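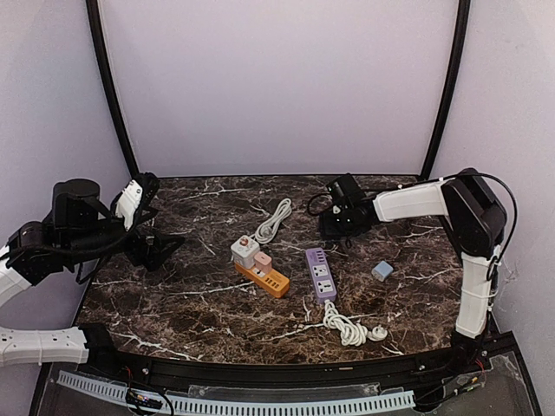
What should a department settle before it asks a supplier for a price on robot equipment?

It should settle the task, the space and the staff time available, in that order, and put all three in writing. A price requested before that point tends to describe what the supplier has in stock.

Chapter 9
Planning the Purchase

The price of an arm is the figure most buyers remember, and it is seldom the figure that causes trouble later. In a cell with two arms, money also goes to grippers, the table and enclosure, cable ducts, control electronics, spare parts and the hours needed to put them together. Objects to be handled belong in the budget as well. Power strips, plug adapters and chargers are cheap one at a time, but they wear out with repeated handling and must be replaced with matching items.

This chapter follows one plan from first draft to signed order. It was prepared at Nilturik by Glenys Sheehan, who was responsible for equipment, and Brodie Hollis, who was responsible for the operating budget. Their request covered 2 arms and a working life of 5 years. Quotations were invited from Iterus and Binetti, and the enclosure was priced separately by Żak. The first draft set aside 2416 dollars for cabling and small parts, a sum that was revised more than once before the order was placed in March.

Section 9.1 explains how to write a task statement. Section 9.2 separates purchase costs from yearly costs and shows where each is entered on the planning sheet. Section 9.3 deals with comparing quotations that do not list the same items. Readers who have not yet measured the floor space and checked the electrical supply should do so before starting Section 9.2.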